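I finally gave up on geocaching in the rain and started playing a board game on my phone instead. It's called Siltis, and it's a river game: you lay channel tiles, move barges and try to keep your mud from piling up at the bend. My score after the first week was 106. My husband, who had never heard of it before I left my phone on the kitchen counter, got 674 on his second try.

We play it in the evenings now, usually after 9 p.m. Each round takes 2 players through four seasons, and the spring flood is where I lose most of my barges. I keep building too close to the bank. The maps are named after towns, and Jostton is the only one I can win on with any regularity. Kuria has a long narrow channel on the north side that I still don't understand.
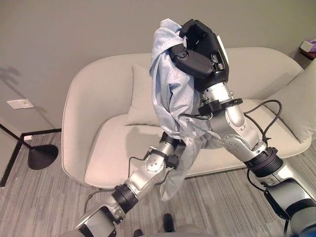 Gray top held up by the sofa.

The July update changed how trading posts work. You used to be able to park a barge at Visser all summer and collect coins. Now the post closes after two turns and you have to move on. I didn't like it at first, but the games are shorter and I don't fall asleep waiting for my turn.

Sound is off for both of us. The music is one flute tune and it repeats. Battery use is fairly heavy too, so I keep the charger near the couch. 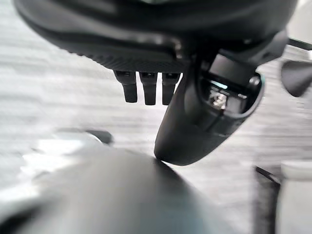

Close-up, dark gray housing and black pegs.

I haven't paid for any of the extra maps. There are 4 of them and I might get the one with the lock gates, if it goes on sale. For now I'm still trying to get past 300 on Kuria.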